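Projet Padby — rangement d'un plan de travail partagé
Siwan Maddocks, Cledwyn Gwynne

3. Mise en place

On est partis d'une table en bois clair, tout le matériel repoussé au fond pour garder le milieu libre. Vaisselle et jouets sur la même ligne — pas idéal, mais c'est le cas qu'on voulait étudier. Consigne : une assiette à la fois, puis égouttoir.

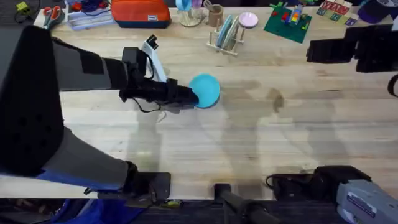

Fig. 2 — Assiette turquoise sur la table, égouttoir en bois et briques de couleur au fond.

Remarques en vrac. Égouttoir trop près des briques, à décaler de 40 cm. Ciseaux à mettre ailleur, dans un tiroir. Le petit pot à couverts gêne, Cledwyn veut le garder. Reste à faire : le plan coté et la partie 4, pour vendredi.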